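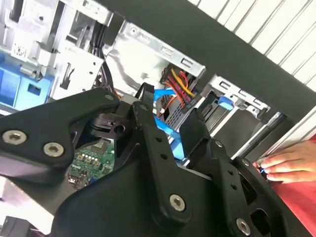 The gripper reaching into an open tower case in the Willwood workshop.

Let the people who run it hold the spanner

22 August 2023

The robot cell at Willwood takes old desktop computers apart. It is called Tora, after nothing in particular, and it shares a bench with one person, who opens the case and sees to whatever the gripper can't get hold of. Between them they get through nearly 50 towers on a good day. I have worked with it since it arrived in December, and for most of that time I have been arguing about who should be allowed to repair it.

My view is that it should be us. I mean the people who stand next to it, with a set of hex keys in the drawer and a written sheet on the wall. That was not the arrangement when it was installed. Brunero, the firm that put the cell in, sold us a service plan under which anything past the emergency stop and a wipe with a cloth was their job. If a finger worked loose we were to stop, ring, and wait.

I understand why firms write plans like that. A badly fitted gripper can damage the arm behind it, and an arm costs a great deal more than a gripper. There is also the matter of blame. If I do up a screw too tight and strip the thread, somebody has to pay, and a contract that says "don't touch" makes it easy to work out who. But the plan was written for a machine that does the same thing all day in clean air. Ours goes in and out of sheet metal. Every tower is laid out differently inside, the cables go wherever the last owner left them, and there is a folded tab or a cage edge wherever you would least like one. The fingers get knocked. The joints pick up fluff from ten-year-old fans. Wear of that sort builds up between one service visit and the next, and it is the operator who notices it first.

In spring the left side of the gripper began to close late. It was a small thing, and you would only catch it if you were watching the fingers come together on a drive. The operator on that shift caught it and wrote it down. We rang. The visit came eleven days later, and the repair was to take out one pivot screw, clean the joint, put the screw back with thread lock and run the zero routine. It took less than 30 minutes, including the tea. The bill, with travel and the call-out, was £2530.

I don't accuse anyone of cheating us. The engineer drove a long way and did the work properly. What bothers me is the eleven days, during which we either ran a gripper we knew was wrong or had it parked while towers piled up on the pallets. We did some of each, and neither was right.

What makes this more irritating is that the gripper itself is built to be looked after. It is a Takagi, and the big socket screws are out in the open where you can see them and get a key to them. The links are plain shapes. You can follow with your eye how one moves the next, and if you have ever mended a bicycle brake you have most of the knowledge you need. Somebody at a drawing board decided not to hide all that behind a cover. It seems a waste to buy a thing made so openly and then sign a paper promising not to touch it.

There is a fair argument on the other side, and I have heard it from people I respect. It says that today it's a pivot screw and next month somebody has the wrist off. People who are good with their hands do tend to carry on past the point where they should stop. I have done it myself, on a car. So I don't think the answer is to hand over a toolbox and wish everyone luck.

What we have now is a line drawn at the tool flange. Everything on the gripper side is ours, and everything on the arm side is Brunero's, along with the controller and all the safety wiring. It took some months of letters to get it, and they charged us for a day's training, which I thought was reasonable. The sheet on the wall has 8 items on it. Power is locked off before anyone opens the drawer. Screws are checked with the torque key, never by feel. Any screw that comes out gets fresh thread lock. Finger faces are looked at for nicks, and a finger with a nick is swapped and put in the tin marked for it. The last item is the zero routine and a test grip on a scrap drive, with the date and the time written in the book.

The book matters more than I expected. Before, a loose joint was a conversation between two people at a change of shift and was forgotten by lunch. Now there is a page that shows the right-hand finger needs attention more often than the left. We think that is down to the way we lay the towers on the bench, with the drive cage on that side, and we are trying a wedge under the case to change the angle. Whether it helps, I can't say yet.

There is one cost I would own up to. The checks come out of working time, and the person doing them is not stripping computers. On a busy week there is pressure to skip them, and I know of at least two that were signed for and not done. That is a fault in how we run the place, and a service contract would not have cured it, but it should be counted on the bill with everything else.

I would still ask anyone buying a cell like this to settle the matter before signing. Find out which screws you are allowed to turn. Ask to see them, and ask to turn one while the salesman is in the room. If the answer is that you may not, get the waiting time in writing and work out what a fortnight of full pallets would do to you. We did that sum in April, with the machine already bolted down, and it would have been a cheaper one to do in the autumn before.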